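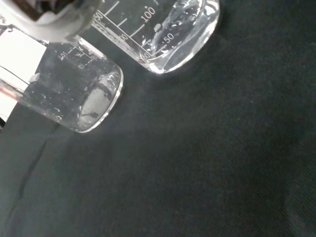
Boltstead wrote back to say the indigo vat was starved of lime and that we should stop feeding it sugar until it settles. They also think the cotton went in too soon after scouring. I don't agree on the scouring but have left the sugar alone since April.

Vat 2, 10 am. Surface dull, hardly any bronze film. Liquor more green than yellow. Added 20 g lime slaked in warm water, stirred slowly one way, lid back on.

Looked again at 3 pm. Film coming back at the edges, smell better. Dipped a strip of the Burmont calico for 10 minutes. Came out green and turned in the air as it should, but the blue is thin and a bit grey. Second dip evened it out. Pinned both strips to the board next to the old Urno ones.

Weights for the next vat: 530 g cotton, dry, all Burmont. Don't mix in the Eskildsen linen again, it takes up colour much faster and we can't compare anything. The linen is bagged under lot 1248 on the bottom shelf.

Still to do: check the pH strips are in date, rinse the long net, ask Boltstead whether they leave the sediment overnight or rake it before the first dip. Our last three were raked and all came out patchy near the hem.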